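Club robotique : 60 démonstrations de chaussettes, et après ?

posté par trasdale_84, jeu. 23 juillet

Bonjour, notre club prépare le défi « tri du linge » de Kidedo, qui se tient en août. Le principe : on fait la tâche nous-mêmes avec une pince dans chaque main, on enregistre, puis le modèle apprend à partir des enregistrements. Nous en sommes à 60 essais avec des chaussettes et un panier en osier. L'animateur assure que ça suffira. J'ai de gros doutes : on prend toujours les mêmes chaussettes, sur la même table blanche.

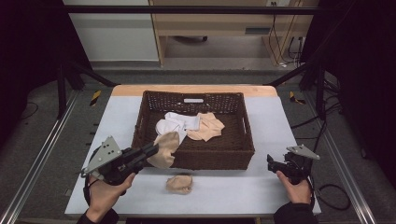 Le règlement autorise jusqu'à 524 essais par équipe, et je me demande si ce chiffre ne sert pas surtout à nous occuper tout l'été. Quelqu'un a-t-il obtenu un résultat qui tienne en dehors de sa propre salle ?

voss_atelier

Chez nous, non. 89 essais l'an dernier, très bons chiffres à la maison, et le jour J le bras pinçait à côté. Avant d'en ajouter, mettez 20 essais de côté et ne les utilisez pas pour l'apprentissage. Changez aussi l'éclairage, la place du panier et les couleurs : beige et blanc sur fond blanc, je me méfierais. Et demandez à votre animateur sur quoi il se base. Le mien citait la brochure Voß, qui vend les pinces...

berov_fan

Prenez le logiciel Berov, ça marche tout seul.

voss_atelier

Tout seul, j'attends de voir. Nous l'avons eu deux mois et il confondait le bord du panier avec une chaussette.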